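Kitchen Notes: one setting per person

By Gaetano Ferraro
Nov 4, 2020

Print this item | E-mail this item

Chenxi Xiong asked me last month why the shared cupboard at Kondska never has enough forks. I don't have a good answer. Forks go to desks and don't come back. What I can do is tell you what we're changing, and what I'd like people to try before the December lunch.

The idea is simple. Each person gets one setting and looks after it. A setting is a tray, a plate, a bowl, a cup, a knife, a fork, a spoon and a cloth napkin. The tray is the part people skip, and I think it matters most.

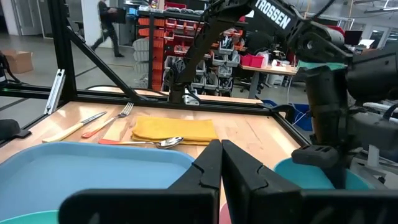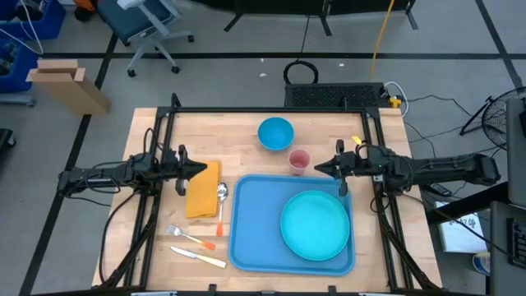
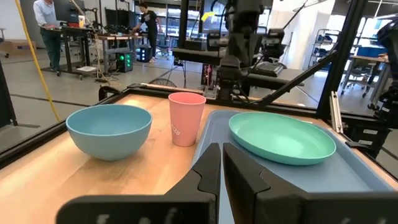 Start with the tray. Put it down before anything else and leave it where it is. If you carry things over one at a time with no tray on the table, you end up moving all of it again when the tray arrives. The plate goes on the tray first. The bowl goes next to it if there's room. If there isn't, the bowl can stay on the table – it won't hurt anything.

The cup should go on last, toward the back, where your sleeve won't catch it. Plastic cups are light and tip over easily when they're empty. Fill yours once you've sat down.

For the cutlery, use the usual order. Fork on the left, knife on the right with the blade facing in, spoon outside the knife. If you're left-handed and want to swap them, go ahead. I've had 2 e-mails about this already and I don't need more.

Napkins. We bought 50 cloth ones from Darno and they're good quality, but they come out of the dryer creased. Fold them in half and then in half again while they're still warm. A folded napkin goes under the fork or to the left of it. Please don't put used ones back in the drawer. There is a bag on the hook by the sink and it gets emptied every evening.

Clearing up goes the other way around. Cutlery on the plate, cup in the bowl, everything onto the tray, and one trip to the sink. The dishwasher takes 8 trays if they stand on edge in the bottom rack. Knives go handle up.

A few people have asked about colors. Mixed is fine. The Bosum bowls and the older plates were never a matching set, and it's easier to remember which one is yours if they're different.

If you're missing a piece, leave a note on the cupboard door with your name and what you need. I'll be going through the notes before the lunch order is placed.

Print this item | E-mail this item

Comments

hallway_b: Cup in the bowl works until the bowl still has soup in it. Otherwise fine.

Marta: Are the napkins going to be replaced when they stain? The ones at the Han office were gray after a year.

G. Ferraro: Yes, we have spares. Cold water first, please, and not the hot cycle.

tk900: I have three of the forks. Bringing them back tomorrow.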